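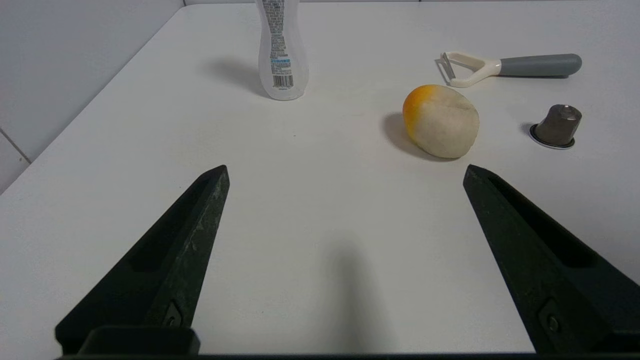

Tarmo Stankevičius asked after the last report whether the gripper could still close by itself with the arm stopped, and said he would not want the next payment released until he had a plain answer.

Last updated: June

The answer is that it could, up to the middle of the reporting period, and that with the present wiring it can't. The rest of the report sets out how we got there and what it has cost in time.

Wultico handling project, progress report to Zornico

Work done

We had planned 1000 picks for the period and ran 1922, mainly because the arm was left going through the evenings before the fault was understood. Of those, 194 ended in a stop that the software logged as a gripper error. Most were harmless: the fingers met something they didn't expect, or lost the part on the way up, and the arm waited for someone to clear it. We had treated all of them as the same kind of event. That was a mistake on our side, as a small group of them were the fault described below.

The fault

When the supply to the gripper dipped, the Sepp control board restarted. On restart it looked for its zero position by driving the fingers fully closed and then open again. It did this whether or not the arm was enabled, and without waiting for a command. The emergency stop cut power to the arm joints only, so pressing it made no difference to the fingers.

We found out when one of our technicians at the Flilten site was straightening an object on the table with the stop pressed in. The fingers closed on the edge of her glove. She pulled her hand out and was not hurt. It was written up the same afternoon as a near miss, and all running stopped at 15:40.

Looking back through the logs, the same restart had happened before with nobody near the table. It had been put down as a dropped part.

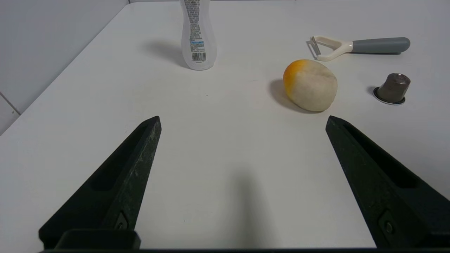

Photo: Wultico project, Flilten

The object set has stayed the same throughout so that results before and after the repair can be compared. It includes a clear plastic bottle with a narrow waist, a vegetable peeler, a coffee capsule and an egg-shaped piece with an orange-yellow patch. The bottle and the peeler were the two that led to the most stops. Both make the motor pull hard, and we think the supply dipped then.

What we changed

The gripper now has its own supply, and the emergency stop cuts it together with the arm. The zero search on restart has been switched off. After a restart the fingers stay where they are until an operator presses reset from outside the fence. The rule on hands is also stricter: nobody reaches on to the table until the gripper lamp is out, even for a quick adjustment.

We then pulled the gripper supply on purpose 300 times, with the fingers open, half closed and closed on a part. They did not move once when the supply came back. If they were holding something they kept hold of it, so the release lever has to be used by hand. This is slow and the operators dislike it - we have left it as it is for now.

Still open

The fingers are worn and scuffed and a new pair is on order. The cable to the wrist is the old one. It passed its test but we would like to change it while the gripper is off. We have not yet sorted the older stops into real gripper errors and restarts, so the success rate promised for this report is held over to the next one.

Money and dates

The second supply and the relay came out of the repairs line. We lost nine working days. The trial with mixed bins moves back by the same amount, and we ask Zornico to agree to that change. No extra funds are requested.

Comments (3)

pk_bench
Did the restart show up as its own code in the log, or did you have to work it out from the timing?

Project office
From the timing. The board only sent the general error. It now writes a separate line when it starts up.

Tarmo Stankevičius
Thank you, that answers my question. Please send the near miss form and the record of the supply tests with the next claim. I'm content with the nine days.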